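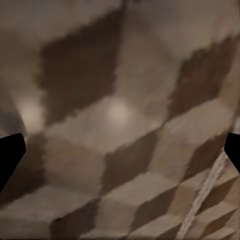 Brown and beige check, close up

tventura
Page 2 of 3

Is a busy floor pattern too much for a small attic bathroom? My sister says go plain.

norness_lua
Plain shows every hair. I'd take a pattern any day.

melq_c
Disagree. I had checks for 10 years and got sick of them. Put the pattern on a towel — you can swap it.
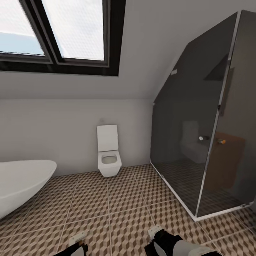

Page 3 of 3

tventura
White walls and a skylight in a sloped ceiling, so there's plenty of light. Is November too late to paint?

orozcoT
No, if you run the heat. Two coats.

melq_c
Three over bare drywall.

orozcoT
Two is fine with primer.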